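Wevo Tea Room: how the kitchen money is going

Dear Murray,

You asked for a page or so on where we've got to with the Trutuso grant, and I'm afraid you're getting the page or so plus whatever else falls out of my head, as usual. I'll start with the big stuff.

The worktops are in! We had the old ones out in April, and what was underneath was worse than Noel had guessed, so he lost a good part of that month to making the cupboards level again. The building went up in 1863 and I don't believe it has had a straight wall since. Noel cut the new tops to fit the wall as it is and filled the worst gap behind the sink, and you'd have to get your nose right down to the back edge to find it. The sink itself is the old one. It cleaned up so well that we kept it, and the money set aside for a new one has gone on the plug sockets, which Senthil had already cleared with you by email (if you can't find that email, shout and I'll send it again).

Shelves next. You'll remember the plan was for closed cupboards all the way along. We've changed our minds on the window side and gone for open shelves, mainly so people can see where the cups live and stop asking me. It has come out a bit cheaper too. Jerome put them up over two evenings and they're solid, I've leaned on them. The one by the door is set a touch lower so that the ladies from the morning group can reach it without the step stool, which I've never liked the look of.

Now the crockery, which is the bit I've enjoyed most and the bit where I've been slowest. The budget line says "mugs, trays, plates" and I could have ordered the lot from a catering catalogue in one afternoon. I went round to Tiongson's instead, the seconds shop near the bus station, and picked through their shelves. We've ended up with 21 mugs so far. I've stuck to blues on purpose, so that odd ones can get broken and replaced for years without anybody minding, but within blue I've let myself go a bit. Some are plain and some have a pattern. The plain ones have turned out to be the favourites with the men, make of that what you will.

Trays were harder. The first 2 I bought were too shallow and the mugs slid about when you turned a corner, so those are now under plant pots. What we want is a decent rim and rounded corners, so there's nothing sharp to catch you on the hip in the doorway. I've found some I like and the pattern on them is very cheerful. Senthil says they're too good to put tea on. I've told him they're trays.

Still to do: the plates (I've got 10 and we need a good few more), hooks for the tea towels, a proper home for the recycling, and the strip light, which still buzzes. Jerome reckons it wants replacing altogether and I'm waiting on a price from Skurkari Electrical before I say yes. If it comes in over what's left I'll ring you first and we can talk about leaving the plates till spring.

Money: we're inside the budget. Senthil is sending the spreadsheet and the receipts separately, as my version has tea on it.

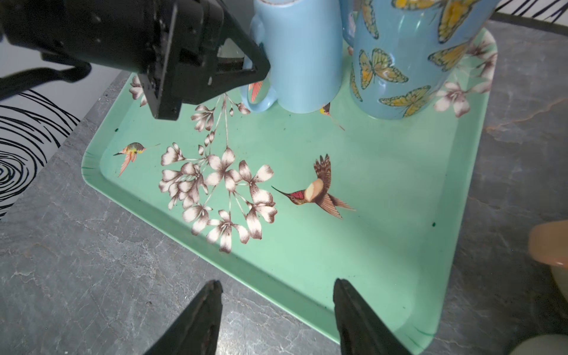

Wevo, September 8, 2016

One last bit before I post this off. The mint-green tray with the hummingbirds is my pick of the lot, and I think the blue mugs look lovely with it, the plain one and the one with the yellow and orange butterflies especially. It goes nicely with the grey marble pattern of the worktop too. I'd like a couple more in the same green if Tiongson's get them in, and that would finish off the tray money. Are you happy with that? Come and have a cuppa when you're next over this way and tell me in person.

All the best,
Lovely Macaraeg

Contact us | © 2016 Wevo Tea Room | Back to top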